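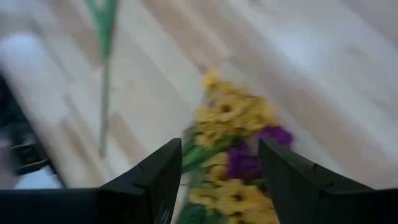 Flower table a hit at the Plunuvwood hall swap

3 min read

I went along to the July swap at the Plunuvwood hall meaning to drop off a box of jars and be home by lunch. I got home at four, with no jars (good) and an armful of other people's flowers (also good, depending on who you ask at my place).

The flower table was new this time. Mehrangiz Vahidi set it up after she cleared out her shop, Bahrami, which had been doing window displays on the main street for as long as I've been buying bread next door. She had tubs and tubs of stems left over and didn't want to see them go in a skip, so the idea was you brought whatever you had at home, fresh or fake, and made up a bunch to take away. Gold coin if you had one.

I'd pictured a few dusty roses. There were yellow daisies everywhere! Big golden mustardy ones, and it seemed half the room had the same thought I did, which was to pile up as many of those as you could hold and then shove something purple in the side. I'm a sucker for yellow and purple together. My nan's front garden was those two colours and not much else, and I had to have a little moment by the tea urn.

Mehrangiz was going from person to person showing them how to hold a bunch loosely in one hand and keep turning it as you add the next stem. She also made me pull half my leaves out and put them all back on one side, where they looked miles better. "You don't have to be fair to every side," she told me. "It's going against a wall, isn't it?" It was going against a wall.

By her count 42 bunches went out the door, and the tin had $800 in it once the raffle was added. The money is going towards the new floor in the back room, where the old boards have been lifting near the kitchen hatch. Raimo Väisänen had samples from Sesto laid out for people to walk on and vote for. The pale timber was well ahead when I left. I voted for it too, though I do wonder about muddy boots.

Elsewhere, Siamak Jalali's seedlings were gone by ten, and Euan Menzies took home the same bread maker he donated last year. I swapped my jars for a lamp that needs a plug. No regrets so far.

If you missed out, there are still eight tubs of stems in the hall cupboard, mostly greenery and small white bits, and Mehrangiz says she'll bring them out again next month along with some ribbon. Bring your own snips if you've got them, as we had one decent pair going round the whole table and there was a queue. Doors are at 9 am, and parking is along the oval side because the front will be blocked off for the line marking.

My bunch is on the hallway shelf. I've already moved it twice. One of the yellow ones keeps flopping forward and I think it needs a bit of wire, so if anyone has a spare length, I'm at number 48, the one with the green letterbox.

6 comments · 31 shares

Get the local news in your inbox. Enter your email to sign up to our newsletter. You can unsubscribe at any time.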